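Eltico Home > Practice Homes > Gandenance Rooms

Gandenance Rooms
Virtual homes for teaching machines to do the chores
Designed by Ok-hee Woo and the Practice Homes team

People ask us at nearly every open afternoon whether a machine can do the housework yet, and we do try to give them a straight answer. Some of it, on a good day, in a kitchen it already knows. Picking up a cup is coming along nicely. Finding the cup, getting round the corner to it without scuffing the paintwork and then putting it in the right cupboard is a good deal harder, and most of the machines we meet still come unstuck somewhere between the hallway and the worktop.

Gandenance Rooms is our set of 216 computer-made household rooms, built so that your software can get things wrong as often as it likes before it goes anywhere near somebody's crockery.

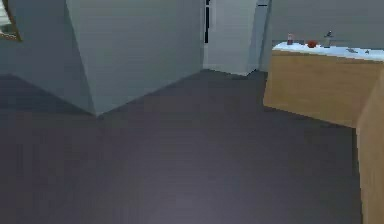

We started with the dull parts of a house, and we're rather proud of them. Walls that jut out where you'd like to turn, doorways set back a little, long counters with a few things left on top: anybody who has carried a laundry basket through a flat will know how much of a chore is simply getting there. A great many test rooms are a table and nothing else, and software that does beautifully at a table can be hopeless once it has to cross the floor first (we've watched ours sulk behind a corner for most of a morning).

What you can set it to do

The standard pack has 6 chores, and you can switch any of them on or off for each room:

- Clear the worktop and put the food away
- Fetch a named item from another room
- Open a cupboard, take one thing out and shut it again
- Press a switch or button on an appliance
- Wipe down a clear surface
- Go round the whole room and report what's out of place

Cupboards are the one that catches people out, so do leave yourself plenty of time for those! Small knobs set close together, dark doors with very little on them to aim at, a big appliance standing nearby that throws a shadow on the wall: it's all perfectly ordinary to you and me, and it gives a machine a surprising amount of bother.

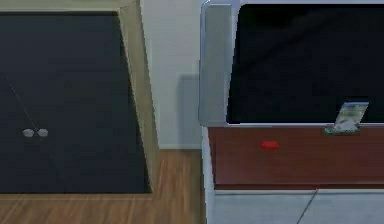

What's in the licence

One licence covers a single team for a year. You get all the rooms, the chore pack, the Reltov scoring tool and 240 hours of running time on our machines, with 20 hours of help from Ok-hee's team if you'd like somebody to sit down with you and get things going. New rooms are added every March at no extra charge.

If you already use Yoon for planning, the rooms load straight into it. Other planners will need the small connector on the downloads page.

Is it ready for a real home?

A good score here tells you your software is worth trying on a real machine in a real kitchen, with a person standing by. Please don't skip that step. Spills, pets and tangled washing aren't in this version, and we'd be fibbing if we said they were close.

Related: Reltov scoring tool | Connector downloads | Ask for a trial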